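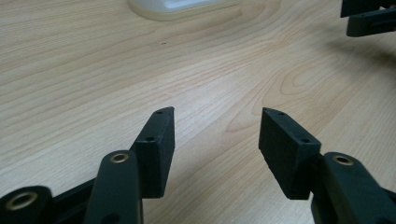 Do I really need to oil the table?

10/1/22

Bình Kim at work swears by Skudier, a furniture oil at 9 pounds for a tin you could lose in a coat pocket. Two coats a year, she says, or the wood "starves". I have my doubts. Wood is dead. It doesn't get hungry.

My mum wiped hers with a damp cloth for decades and it outlived two sofas and a marriage. The leaflet promises 140 days of "deep nourishment", with no word on how they measured it. I asked the shop in December. Still waiting.

For now I'm sticking with the cloth.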